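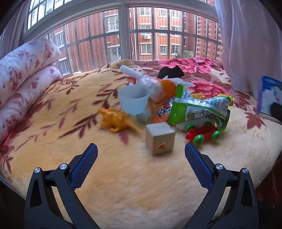
Minutes of the maintenance meeting, Kallano handling project
March, 2.00 p.m.

Present: Seraina Leitner (chair), Eliseo Meléndez, Kátia Lopes, Cremilda Lins (minutes)
Apologies: Purificación Casado

1. Minutes of the previous meeting
The minutes were agreed, with one correction. The spare pads were ordered from Notier and not from Denico.

2. Condition of the two-arm gripper
Mr Meléndez reported on the service of both arms. The pivot pins had been taken out, cleaned and refitted. One pin on the left arm had worn more than the others and was replaced from stock. The linkage bars were straight and needed no work.

The ridged blue pads remain in use. Ms Lopes noted that dust and fibres gather in the ridges when the arms work over plush bedding, and that grip on smooth wrappers falls off before any wear can be seen. It was agreed that the pads be brushed at the end of every session and changed as a pair. The meeting did not support changing one side alone.

3. Opening width and zero position
The counter stood at 968 cycles at the time of the service. Ms Lopes had found a small drift in the zero position of the right arm – enough to bring its tip down ahead of the left. The arm was set again with the Siqueira gauge and checked three times with the same result.

The chair asked whether the check could be done on the blanket. Mr Meléndez advised against this, as the soft surface gives under the tips. The hard plate is to be used for setting. Mixed items such as the wooden cube, the plastic cup and the snack packages are to be kept for the working test.

4. Spares
Two pairs of pads are held. Ms Lins will ask Notier for a delivery date for the remainder. The price of a full pin set was left over until Ms Casado can attend.

5. Actions
EM – write up the pin replacement in the service log
KL – repeat the zero check before the next session
CL – contact Notier about the pads

The meeting closed at 3.10 p.m.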